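Gastero Robotics Club Opens Year With Desk-Tidying Project

January 30, 2026

The student robotics club at Gastero Technical College has begun work on its main project for the new term, a study of how everyday household and office tasks can be taught to a two-armed machine. The project, which carries the name Lillora, is open to students in every department of the college and will run until the end of the academic year.

Lillora grew out of a short course offered in September, when club members built a pair of simple grippers and used them to sort small parts on a workbench. Interest in the course was greater than expected. Membership of the club now stands at 41, and the college has agreed to extend the club's use of shared space and to support a second cycle of work.

From the workbench to the room

The first cycle dealt with one kind of task at one table. The second asks students to work at ordinary furniture in ordinary rooms, where light changes during the day, floors are shiny and people come and go. Members agreed in the fall that a desk with open shelves would be a suitable place to begin. Shelves call for reaching forward and upward as well as down, and the space inside a compartment limits how a hand can turn.

Students record each task by performing it themselves with a gripper in each hand. The recordings are then reviewed, labeled and used as teaching material for the club's software. Each gripper carries printed black-and-white markers so that its position can be followed from one moment to the next. A recording in which the markers are hidden for long periods is set aside and the task is repeated.

Every member who wishes to record must first complete a supervised practice session of 30 minutes. The session covers grip, pace and the correct way to start and end a task. Members are asked to move at a steady speed and to keep talk to a minimum while a recording is being made - a rule that applies to onlookers too.
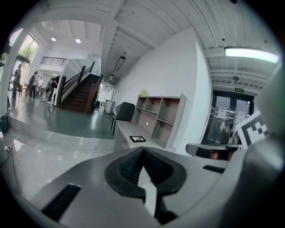
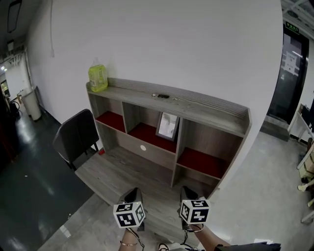

Recording with the hand-held grippers at the shelved desk.

Teams and tasks

The club has formed five teams for the term. Each team will write its own list of tasks, test it and pass it to another team for a second trial. The exchange is intended to show whether written instructions are clear enough to be followed by students who had no part in drafting them.

Early lists include moving a bottle along a shelf, setting a small picture frame upright, laying it flat again and returning items to a marked place. Later lists may include tasks that need both hands at once, such as opening a box or folding a cloth. Teams are free to propose tasks of their own, provided that no glass, blades or hot liquids are involved.

Software for the project is being written in a separate working group known as Bistine. Its members are responsible for storing the recordings, checking them for gaps and preparing them for the training runs. Students with no background in programming are welcome in Bistine and will be paired with more experienced members for the first weeks.

Joint event with Gebru

The club will present its results at a joint event with the student engineering society at Gebru College. Each college will prepare five tasks, and each will attempt the tasks set by the other. Scoring will take account of the quality of the recordings, the clarity of the written instructions and the performance of the trained software. Rules for the event are being drawn up by both groups and will be published on the club page once they have been approved.

The department regards the event as a useful test of shared methods. Recordings made by one college will be readable by the other, and both groups have agreed to use the same labels for common actions - a point that took up much of the fall discussions.

How to take part

Students who wish to join may sign up at the department office or through the club page. No equipment is needed, and there is no fee. Applicants should say whether they would prefer to record tasks, write instructions or join the Bistine working group. Places in the practice sessions are given in order of application.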